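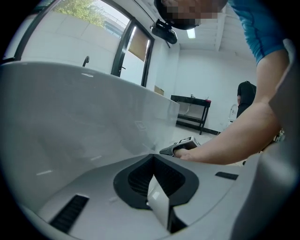
Two hand-held grippers going at one big white panel, as seen from one of the units.

So you've got two hand-held grippers to choose between, a pile of opinions from the internet, and a free afternoon. Good! This is how I run a comparison at my bench, and it works whether you're looking at the Clumano, the Stonarar or something a friend printed for you. I did my last round in September with those two and ended up changing my mind halfway through, so please don't order anything until you've at least done the panel test.

What you need

Both grippers, charged. One big awkward object (mine is white, glossy and curved, and it's a pig to hold). One small easy object, like a sponge. Masking tape, a notebook, a kitchen scale, and a second person who doesn't mind being told to put the thing down and do it again. Clear more floor than you think you'll want. You'll be backing up with a large thing between you and you will not be looking at your feet.

Step 1: Check the camera view before you grip anything

I skipped this for years and I'm still annoyed about it. Hold each gripper the way you'd hold it for real work and look at the live feed. Can you see the finger? Can you see past it? In the shot up top the gray finger takes up the lower part of the right edge and the housing eats a strip along the bottom, and I'm fine with that, because the middle stays open and I can see the other person's hand and the jaw tip of their device pointing at the panel. What I don't want is a finger parked right where the contact happens.

Now bring the big object in close. A glossy surface will fill half your picture before you know it and bounce soft reflections back at you. If the exposure jumps around when that happens, lock it. On the Stonarar that's a menu setting. On the Clumano I had to do it from the laptop, which made me grumpy, but it held once it was set.

Step 2: Look at your windows

Bright daylight behind the person you're working with is hard on a small camera. I have a big window and a glass door, and the roller blind on the door only comes partway down, so there's always a glow around it. Try one run facing the light and one with your back to it. Write down which was which! I have a whole folder of clips from last spring that I can't compare because I didn't.

Step 3: Check your markers

If your grippers carry a little printed marker on top, do a slow wrist roll in front of the other camera and see when the tracking drops. Keep your thumb off it. Tape over glossy lamination if it flashes white under the ceiling light (matte tape, the cheap kind is fine).

Step 4: The squeeze test

Put the scale on the table, lay the sponge on it, and press down with the closed jaws until you read 400 grams. Hold for a count of 5. Let go, do it again. You're feeling for how steady your hand is on the trigger and how tired it gets, so swap grippers partway and pay attention to your wrist. The Clumano felt lighter to me at first and worse by the end. Your hand may disagree with mine.

Step 5: The panel test

Each person takes a gripper and picks an edge. Agree on who talks. Lift, turn a quarter, set down on the tape marks. Do 50 of these if your arms can stand it, and split them across two sessions if they can't. Log every slip and every regrip, and log them separately, they mean different things. A slip is usually the pads. A regrip is usually the view, meaning you went in at a bad angle and had to fix it.

I log mine in Rukard, but a spreadsheet does the same job. The only columns I ever go back to are gripper, light direction, slips and regrips.

Step 6: Swap hands and people

Trade grippers with your partner and run a shorter set. My numbers flipped here. I'd been blaming the Stonarar for slips that were really me holding it too low on the edge, and the slips followed me to the other gripper. Embarrassing, but useful!

If your pads are the problem

Wipe them with a damp cloth first and rerun the panel test. Still sliding? I put Çınar rubber pads on both of mine after that and reran the set from scratch, with a fresh page in the notebook so the old slips didn't get mixed in with the new ones.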